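Das Tuch mit den Bergen

Siyabonga Mthembu hat mir das Tuch vererbt, ohne gestorben zu sein. Er ist bloß ausgezogen, von der Mahlangu-Siedlung runter ans Meer, und hat mir einen Karton vor die Tür gestellt, auf dem mit Filzstift »Für die Kleine von oben« stand. Ich war damals sechsunddreißig, aber gut, ich wohnte eben oben.

Drin lag allerhand Kram. Ein Wecker der Marke Favum, der nur klingelte, wenn man ihn auf den Kopf stellte, ein Stapel Rätselhefte, alle mit Kugelschreiber ausgefüllt und sehr oft durchgestrichen, ein Zauberwürfel, ein winziger Basketball. Und ganz unten, zusammengefaltet wie eine Landkarte (also falsch), das Tuch. Ich hab es auf dem Küchenboden ausgebreitet und musste mich erst mal danebensetzen. Berge! Rosa und lila, mit so zackigen Kämmen, wie Kinder sie malen, bevor ihnen jemand sagt, dass Berge grau sind.

Auf dem Zettel, der dabeilag, stand das Datum, 10. Aug. 2020, und dann nur ein Satz: »Der Baum ist der Ort, wo wir uns treffen.«

Welcher Baum, dachte ich. Und wer ist wir?

Ich hab Khanyisile angerufen, Khanyisile Zulu, die kennt in der Siedlung jeden und noch dessen Cousins. Sie kam sofort rüber, mit nassen Haaren und einer Tüte Gebäck aus dem Floltano unten an der Ecke, und hat das Tuch angeguckt, als hätte ich ihr einen Brief von der Bank hingelegt. »Das hing früher bei ihm an der Wand«, sagte sie. »Hinter dem Sofa. Seine Frau hat es gekauft, auf dem Markt in Plirnasano, für 400, und er hat geschimpft, einen ganzen Sommer lang.« 400 wofür, wollte ich wissen, in welchem Geld denn, aber da hatte sie schon den Mund voll.

Wir haben es dann auf den großen Tisch gelegt. Glatt gekriegt haben wir es nicht, da konnten wir ziehen und streichen, wie wir wollten, unten im Blau blieben die Falten. Khanyisile meinte, bügeln, und ich meinte, auf gar keinen Fall, das sind Wellen. Den Ball hab ich hinten ins Schwarze gelegt, über die Berge, und den Würfel nach vorne an die Ecke. Da sah es nach was aus.
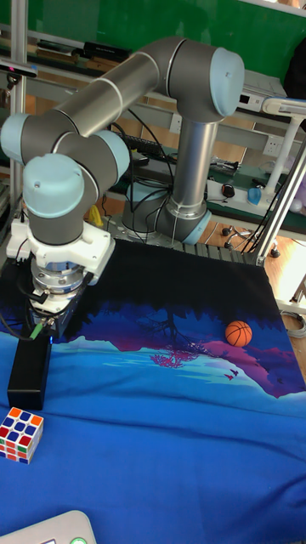
Der Baum, die zwei Vögel und der Ball am schwarzen Himmel.

»Das ist die Sonne«, sagte Khanyisile und zeigte auf den Ball.

»Nachts?«

»Dann eben der Mond. Ein orangener. Gibt es im September dauernd.«

Die Vögel hat sie zuerst gesehen, ich hätte sie glatt für Fussel gehalten. Zwei Stück, ganz klein, rechts bei den Bergen. Und dann den Baum, kahl und dunkel, und unter ihm auf dem Türkis noch einer, kleiner und magentafarben, wie wenn er sich im Wasser anguckt und sich dabei ein bisschen schöner findet. Sie hat lange nichts gesagt, und das will was heißen, bei Khanyisile dauert Schweigen sonst so lange wie ein Schluck Tee.

»Sie wollten da hin«, sagte sie irgendwann. »Er und Nomsa. Die hat immer behauptet, den See gibt es. Und er hat gesagt, so ein See kommt aus der Fabrik.«

Fast 1000 Kilometer sind es von uns bis ans Meer, das hab ich am Abend nachgeschaut, und auf halber Strecke liegt tatsächlich ein See. Ob da Berge sind, die rosa werden, stand nirgends. Ich hab ihm eine Postkarte geschrieben, weil er nicht ans Telefon geht, und drauf stand: Welcher Baum? Der dunkle oder der im Wasser?

Vier Wochen kam nichts. Ich hab auf dem Tuch gefrühstückt, mit Untersetzer, versteht sich, und hab am Würfel gedreht und ihn jedes Mal bunter wieder hingelegt. Khanyisile hat in der Zeit eine Theorie entwickelt, nach der Nomsa gar nicht auf dem Friedhof liegt, sondern in irgendeiner Pension an einem Seeufer sitzt und wartet, dass er aufhört zu schimpfen. Ich war auf der Beerdigung, hab ich gesagt. Ich auch, hat sie gesagt, und?

Dann lag die Karte im Kasten. Vorne ein Hafen, hinten seine Schrift, die immer ein bisschen bergauf läuft.

»Der im Wasser natürlich«, stand da. »Bring das Tuch mit, damit sie uns findet. Der Bus fährt um halb acht, er kostet 30, zahl nicht mehr.«

Ich hab die Karte an den Würfel gelehnt und Khanyisile angerufen. Sie wollte bloß wissen, ob man im Bus essen darf.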